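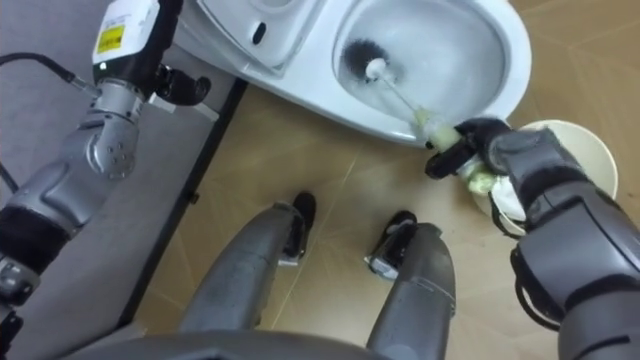

Right hand on the brush, left hand beside the rear of the toilet.

From: Lilla Katona
To: gostel-builders
Date: 16/12/2021
Subject: Re: [gostel-builders] Brush grip, wrist cables, and what the left arm is for

Hi Elfriede and all,

Answers to your questions are below, in the order you asked them. I've left your message at the bottom so people who joined in the fall can see what we're talking about. I also have some questions of my own near the end, mostly about cable routing.

1. The grip on the brush handle

I gave up on the printed adapter. It was the sleeve Miklós drew up in September, the one with the flat on the underside. It worked well on the bench. With the brush down in the bowl and the bristles dragging, the handle crept around inside the sleeve and the wrist angle we were commanding no longer had much to do with the angle of the bristles. I tried a set screw and then a strip of bicycle tube. The set screw marked the handle and the tube rolled.

The hand now holds the brush directly, by the thick yellow-green part of the handle, with the fingers closed around it. The thin white shaft is not a good place to hold it. It flexes, and the fingers have to close almost all the way to get any force on it. If you are buying a brush for this, get one where the grip section is clearly thicker than the shaft, and check that there is enough length to hold it outside the rim. The hand is bulky and you do not want the knuckles arriving at the ceramic before the bristles do.

2. Force at the rim

You asked how I keep from levering against the rim. For now the answer is a low current limit on the wrist and a slow approach. The shaft passes over the rim on the way in, so any error in height shows up as the handle resting on the ceramic. When that happens the shoulder keeps pushing down and the bristles come up, the opposite of what you want. I have the arm stop and back off when the wrist current stays high for three control periods in a row. That is crude. At 1000 Hz three periods is nothing, so there is a filter in front of it, and the filter is what really sets the behavior. I'll post the settings when I trust them. Right now I change them most evenings.

Isla suggested estimating the contact from joint torque up the whole arm. I think she is right and I have not done it. The gearboxes in my elbow have too much friction for the numbers to mean much at low speed.

3. The left arm

This was the part of your message I most wanted to answer, as I had the same idea you did, which was to leave the left arm parked and out of the way.

The trouble is reach. The bowl is low and the right arm has to come in from the side with the elbow well out. When the brush pushes on the far side of the bowl, the reaction turns the torso. With the left arm parked, the torso yawed enough that I could see it by eye, and the brush path turned into a smear. So I started placing the left hand at the toilet, on the side away from the right arm, to take some of that load. The controller treats it as a fixed point with a soft spring on it. If you make the spring stiff the two arms fight each other through the torso and you get a slow rocking that takes a while to die down.

Placing the hand is done by a separate routine that runs first and has to finish before the right arm is allowed to move. I have it approach slowly and stop on contact. Please don't copy my speeds without checking your own arm. Mine weighs 2890 grams from the elbow down, with the hand on, and a light arm will behave differently.

The feet stay flat on the floor for all of this. I tried it once with the feet closer together and did not like it. With the legs apart there is bare floor between them and I can get a hand in there to feel whether anything is shifting.

4. Calibration of the head camera

I use the Kirnness calibration script with no changes except the lens file. The bowl is a poor thing to look at with a camera. It is white on white and glossy, and the edge of the rim comes and goes with the ceiling light.

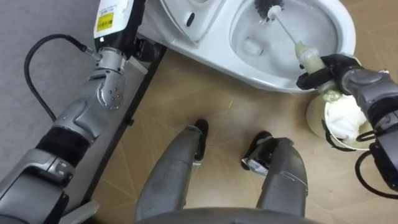
What I track is the brush. The black bristles and the yellow-green grip both stand out well from the ceramic, and with two points on a straight tool you get most of what you need. The position of the toilet comes from a measurement I make with a tape before each session and type in by hand. Miklós thinks that is cheating. I think it is fine until the motion is reliable, and then the camera can have a turn at finding the toilet.

I do have trouble when the hand covers the grip. From above, the top of the hand sits over part of the handle, and if the wrist rolls inward the color patch gets small and the estimate jumps. I throw out any update where the patch is below a minimum size and coast on the joint angles until it comes back. That works for short gaps.

5. The brush holder

You asked whether the arm picks the brush up out of its holder. No. I place it in the hand myself and the session starts from there. The holder stands on the floor on the right side of the bowl, where the brush would be in a normal bathroom, and I treat it as an obstacle. The forearm passes close to it. I have knocked it over more than once by letting the elbow drop, so there is now a floor on elbow height in the planner, and a box around the holder that the forearm is not supposed to enter. The box is too big. I'll shrink it when I have a better model of the forearm shell. The shell is wider than the CAD says, and the black inserts are also proud of the surface in a couple of spots on mine.

Returning the brush to the holder is the part I would like to do next, before picking it up. Going in from above with a drooping brush seems easier than getting fingers around a handle that can lean any way it likes.

6. Cables

My own questions start here. Both arms still have cable hanging off the outside. On the left, the cable plugs into the side of the wrist with a straight metal connector and then loops out and back. On the right there is a loop below the forearm, on the same side as the holder. It needs slack for the wrist roll, and the slack is what catches.

Has anyone run the wrist cable inside the forearm housing on this frame? I opened the left one up and there is space beside the motor, but the joint band at the wrist looks like it would pinch anything thicker than the encoder lead. Clotilde, I remember you had a right-angle connector from Wudeo on your old gripper. Did it survive? Mine would be taking a sideways pull each time the forearm turns.

I would also like to know what people use for a cover near water. I don't intend to make the hands waterproof. I just want something over the wrist that I can take off and wash, and that doesn't bind when the joint moves. A dishwashing glove with the fingers cut off was not a success.

7. Shop time

The toilet is set up at the Gostel shop and can stay there through the end of the month. If you want to try your own arm on it, put your name on the sheet by the lathe. Please wipe down the bowl when you finish, and leave the e-stop hanging on its hook and not on the floor where it gets stepped on. I found it under the bench on Monday.

The code is in the usual place, under brush_dev. The main branch does not have the left-hand routine yet. If you run main with the left arm powered, it will hold wherever you left it, so check where that is first.

Lilla

Elfriede Kramer wrote:

> Hello Lilla,
>
> I finally got both of my arms moving together this weekend and I am
> starting on the same task you have. Before I print anything I wanted
> to ask what you ended up with.
>
> Are you still using the sleeve Miklós made for the brush handle? I have
> the file but it seems loose on my brush, and I don't know if the brush
> is different or my printer is.
>
> How do you keep the arm from prying on the rim? I did a dry run with a
> bucket and the handle pushed the bucket across the room. A toilet won't
> move like that but I would like to know where the force goes.
>
> Do you use the left arm for anything? I was going to fold it back and
> turn the motors off to save the battery.
>
> Also, which camera calibration are you using, and does the robot take
> the brush out of the holder by itself or do you hand it over?
>
> I have a spare pair of the Győri wrist bearings if anyone needs them.
> They are the sealed type. I ordered the wrong size for my elbow and the
> shop won't take them back.
>
> Thanks,
> Elfriede

P.S. Elfriede, yes please on the bearings, if they haven't gone. My left wrist has started to click when it's cold. I can pick them up at the shop next week.

--
gostel-builders mailing list
To leave the list, send a message with "unsubscribe" in the subject line.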